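Incidencia: la celda del banco de preparación se detiene al manipular regletas
Área: preparación de pedidos y revisión de devoluciones, nave Fetar
Estado: abierta, en seguimiento
Prioridad: media

Mensaje inicial

Buenas tardes a todos, y gracias de antemano por la paciencia, porque me conozco y sé que esto me va a salir largo. Abro el ticket en nombre del turno de tarde del banco de devoluciones, que es donde trabajamos con la celda Roltska desde mayo. Ya comenté parte de esto por teléfono con la gente de Vondon, pero me pidieron que lo pusiera por escrito y con calma, así que allá voy.

El resumen: cuando la celda tiene que coger una regleta de enchufes de la mesa para pasarla a la bandeja de revisión, se para con el aviso de "agarre no confirmado". Con los cargadores y los adaptadores sueltos va de maravilla, da gusto verla. Con las regletas, en cambio, hemos tenido 13 paradas en una tanda de 200 piezas, y todas con las blancas. Las negras pasan sin rechistar.

Sé que 13 de 200 no parece una tragedia. El problema es lo que supone para quien está en el puesto. Antes, la revisión la hacíamos a mano entre dos personas y cada una llevaba su ritmo: una miraba los enchufes, la otra los interruptores, y se charlaba un rato. Ahora hay una persona sola que atiende la celda y, mientras tanto, etiqueta en la mesa de al lado. Cada parada la obliga a dejar la etiqueta a medias, ir a la pantalla, confirmar, recolocar la regleta y volver. A mitad del turno ya no sabes qué caja estabas cerrando. Las compañeras lo llevan con buen humor - una le ha puesto nombre al pitido, que no voy a reproducir - pero se nota el cansancio.

Lo que hemos probado hasta ahora, por orden:

Reiniciar la celda al empezar el turno. Sin cambios.
Limpiar las almohadillas negras de los dedos con el paño seco, como dice la hoja de Chisholm. Parecía que mejoraba, pero a la media hora volvió el aviso.
Bajar la velocidad de aproximación un escalón. Menos paradas, aunque también menos piezas por hora, y entonces se nos acumula el carro de entrada.
Colocar las regletas rectas, paralelas al borde de la mesa. Con esto casi no falla, pero hay que colocarlas una a una, y para eso las revisábamos nosotras directamente.

Mi impresión, que es de alguien que lleva muchos años manejando cajas y muy pocos meses manejando pinzas, es que el asunto está en la posición. Si la regleta queda en diagonal, un dedo llega encima de la carcasa y el otro se queda sobre la mesa, de modo que no la tiene entre los dos cuando le toca cerrar.

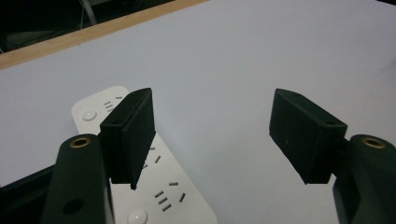
Jarmila Šindelář: he leído el mensaje entero y se agradece el detalle, de verdad, ojalá todos los tickets llegaran así. Creo que vais bien encaminadas con lo de la posición. La celda calcula el centro de la pieza por contraste con la mesa, y el blanco sobre blanco se lo pone difícil; que las negras no fallen me hace pensar lo mismo. Os propongo dos cosas. La primera, poner en la zona de recogida el tapete gris oscuro que vino en la caja de accesorios y repetir una tanda de 40 regletas blancas, dejándolas caer como salgan. La segunda, devolver la velocidad a su valor normal antes de la prueba, porque si cambiamos dos cosas a la vez luego no sabremos a cuál darle las gracias. Por el momento no toquéis la apertura de la pinza, que eso prefiero verlo yo con vosotras. Y una pregunta: ¿quién decide en vuestro turno cuándo se pasa a revisión manual? Os lo digo porque podéis hacerlo desde la pantalla sin llamar a nadie, y sospecho que no os lo han contado.

Respuesta del turno de tarde

Pues sospechas bien, Jarmila. Pensábamos que pasar a manual era cosa del encargado y que quedaba apuntado como fallo nuestro. Lo hemos hablado en el descanso y hubo cara de alivio general, así que solo por eso ya ha valido la pena escribir.

Tapete puesto y velocidad en su sitio. Tanda de 40 blancas, dejadas caer de cualquier manera: 2 paradas. Las dos fueron con regletas que se quedaron muy cerca del borde, donde el tapete no llega del todo. Hemos seguido con él el resto de la tarde y el ambiente es otro; se puede etiquetar una caja entera sin levantarse, que parece poca cosa hasta que te falta.

Dejo pendientes, para que no se pierdan:

Pedir un tapete más grande o un segundo para cubrir la zona entera.
Revisar la apertura de la pinza con Jarmila, cuando ella diga.
Añadir a la hoja del puesto cómo se pasa a manual, con letra grande, y explicárselo también al turno de mañana.
Hablar con Fetar de si en las horas fuertes puede volver la segunda persona al banco. Ya sé que esto no lo arregla soporte - pero lo dejo escrito igualmente, porque con las devoluciones acumuladas una sola persona va muy justa, con celda o sin ella.

Mantened el ticket abierto hasta que probemos el tapete nuevo, por favor. Un saludo y gracias otra vez por leerme hasta aquí.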